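Dalia Cherkaoui
Okay, long one, bear with me! I've been putting off the old desktop for months and this January I finally decided it was getting more memory, no excuses.

Dalia Cherkaoui
I did price a new machine first. The one I liked at Trunwood was 2,217 (gulp) and the memory was 30. So you can guess how long that debate lasted at my kitchen table, and my sister Latifa would like it known that she voted for the 30 from the start.

Dalia Cherkaoui
If you've never opened one up, please don't be scared of it! Unplug everything, lay the tower on its side, take the panel off, and then just look around for a few minutes before you touch a thing. The power supply is the big silver box in mine, and the memory slots are those long skinny ones near the processor.

Dalia Cherkaoui
Side off, processor in its bracket, memory slots close by:
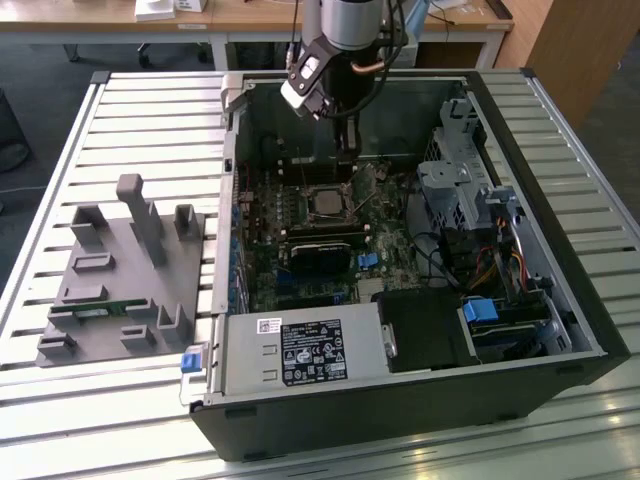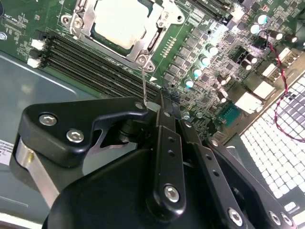
Dalia Cherkaoui
Anyway, a few of you asked about the little notch on the memory. It only goes in one way around, so line that up before you push, and push evenly on both ends. It takes more of a shove than feels polite.

Dalia Cherkaoui
Next up is the dust in my mother's computer, which I've been promising her since summer. If anyone has a favorite soft brush, tell me, I'm shopping tonight!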